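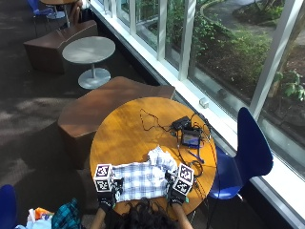

Trornetti cuts price of entry laptop and adds a second memory slot
2 Apr 2018

Trornetti has put an updated version of its entry-level laptop on sale, with a lower price and a few changes that buyers had been asking for. The new model, the Coppens 9, replaces the Coppens 8 in stores and on the company's website.

The biggest change is inside. The older machine had its memory soldered to the main board, so buyers were stuck with whatever they picked on the day. The Coppens 9 has 2 memory slots under a panel on the bottom, held on with ordinary screws. Opening the panel does not void the warranty, the company said. The hard drive can be reached the same way.

The processor is a step up from last year's, but this is still a computer for web browsing, office work and video. Anyone who wants to play recent games or edit long videos will need to spend more. There is no separate graphics chip, and none is offered as an option.

The base version comes with 8 GB of memory. The screen is the same size as before, though it now has a matte finish that cuts down on glare from overhead lights. The keyboard has been moved forward slightly to make room for larger speakers. The card reader stays on the left side and takes full-size cards. The DVD drive is gone.
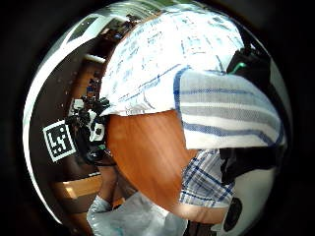 Battery life is one area where Trornetti is making fewer promises than it used to. The box for the Coppens 8 carried a single large number, and owners complained on the company's support forum that they never got near it. The new box lists separate times for video playback, for browsing over Wi-Fi and for standby. The battery itself is the same one used in the older model, and spares for one will fit the other.

The laptop went on sale first at the company's own stores in Clilavdale and Pruvdale. Other retailers are expected to have it before the end of April. The first shipment to the two stores was 3690 units, and Trornetti said online orders placed now would go out from the Pruvdale warehouse within nine days.

Owners of the Coppens 8 will keep getting driver and firmware updates, but the company did not say for how long. Remaining stock of the older model is being sold at a discount while it lasts, in gray only. Chargers from the two machines are not interchangeable. The new one uses a USB-C port for power, and the round plug on the older charger will not fit it.

A version with a touch screen is planned for later in the year. Trornetti has not given a price for it. The company also said it had no plans to bring back the smaller Coppens model, which it stopped making last year after slow sales.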